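A Day at the Poon Town Assembly

2007-12-17

I have wanted to sit in on a full assembly meeting for years, and every time I planned to go something came up, usually work, once a flat tire on the bridge. So when Shu-fen Kao told me the town of Poon was holding its open day, with the public let into the back offices as well as the gallery, I cleared my calendar and drove up the night before. I stayed at a guesthouse with very thin walls and a very good breakfast, and I was at the front steps well before the doors opened, feeling a bit like a kid on a school trip.

Shu-fen has worked in the clerk's office since 2000 and she knows where everything is kept. She took our group down first to the records room, and I could have spent the whole morning in there. They have the minutes of every sitting going back to the founding of the assembly, bound in green, and you can ask to see any of them on any working day as long as you fill out a slip. I asked for the night of the old harbor vote, which my father used to talk about, and sure enough there it was, with the count written out by hand – 18 to 17, with the whole house of 35 present. He always told it as a landslide. I didn't have the heart to call my mother about it.

From there we went up to the chamber. It is smaller than it looks in the newspaper, and warmer too, and the gallery benches are hard enough that the regulars bring cushions. The sitting was mostly taken up with the question of whether to merge the two eastern wards, Clover and Pusteck, before the next local election in May. I had read up on this beforehand and still got lost twice. The short version is that Clover has been losing residents for a long time and Pusteck has been gaining them, and there is a feeling in the majority party that one member could speak for both.

Velimir Petek, who sits for Pusteck, spoke in favor. He is a slow speaker and he kept going back to his notes, but I thought he made a decent case about the cost of running two ward offices a short walk from one another. Lucía Lorente answered for Clover and she was a good deal livelier. She had a petition with 228 signatures on it and she read out some of the comments people had written beside their names, including one from a man who said he had moved house once already to get away from Pusteck and was not going to be moved back by a vote. That got a laugh even from Mr. Petek's side. The chair let it go on a little and then asked for quiet, and they sent the whole thing off to be looked at again in the new year.

I have to say I changed my mind at least once while listening. I came in thinking the merger was plain common sense (I like a tidy map), and I left much less sure. When you hear a member talk about the streets by name, and who lives on them, it gets harder to think of a ward as a line somebody drew. I still don't know how I would vote. I would probably want to see the office costs laid out properly first, and they weren't, at least not in anything handed to the gallery.

Lunch was soup and rolls in the members' dining room, which is open to the public on this one day of the year. I sat across from Sombat Bunnag, who reports on the assembly for the Mindora weekly and has the seat at the far end of the press bench. He told me there used to be 8 reporters up there on an ordinary day and now it is often just him. We talked for a long time about turnout and whether shorter sittings would bring more people in, and I'm afraid I let my soup go cold.

The afternoon was given over to questions from visitors. So-ying Chiu ran that part and she was very patient with all of us, even the gentleman who wanted to talk about his drainpipe. I asked why the agenda only goes up the evening before a sitting, and she said they are hoping to post it earlier from next spring – I'll be watching for that! A young woman behind me asked how you go about standing for a seat, and So-ying walked her through the nomination papers from start to finish, right there in the aisle, while the rest of us listened in.

If you want to go, the gallery is open for every sitting and you don't need to book. Bring a cushion, and a sweater you can take off. I'm planning to be back when the ward question comes up again.
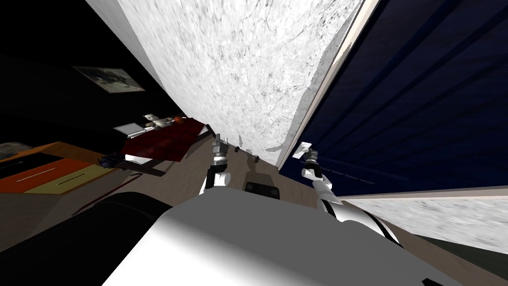 Two robot arms reaching into a room, simulated view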